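Über uns

Die Warkus Textilpflege wird von Ute Harms geleitet und betreut private Haushalte in allen Fragen der Kleiderordnung. Unsere 3 Fachkräfte sortieren, falten und verstauen Garderobe unmittelbar beim Kunden — auf Wunsch auch zum Wechsel der Jahreszeit. Jacken werden vor dem Zusammenlegen flach ausgebreitet, Ärmel und Knopfleisten von Hand geglättet. Im Dezember bleibt das Büro geschlossen. Anfragen richten Sie bitte schriftlich an unser Büro.

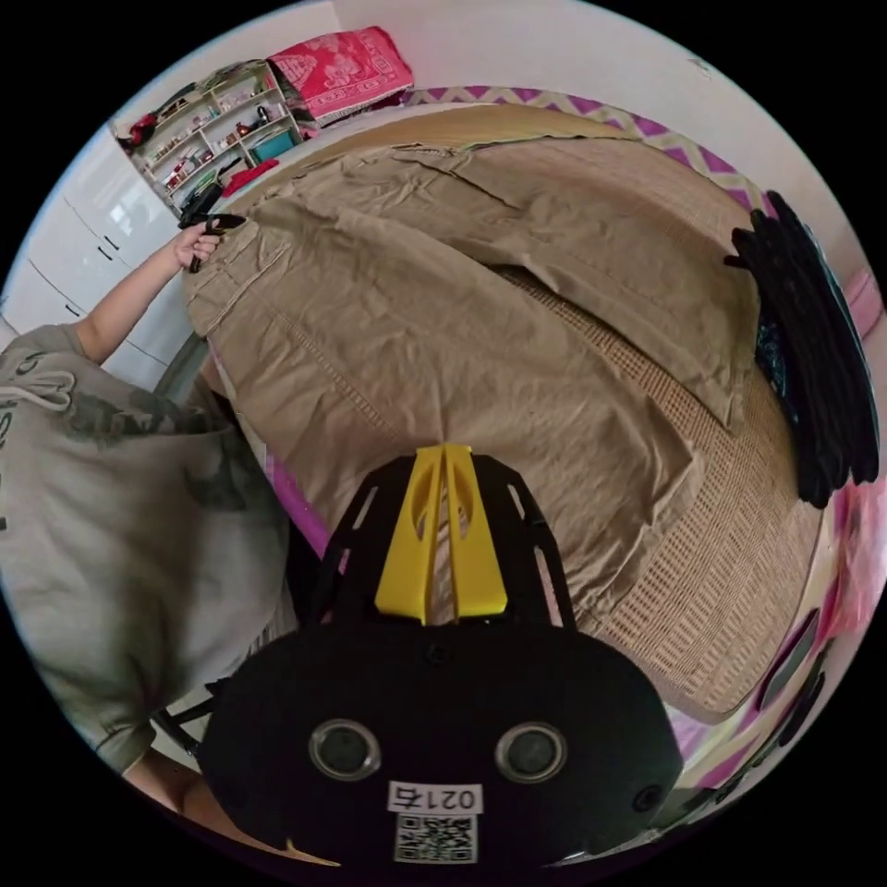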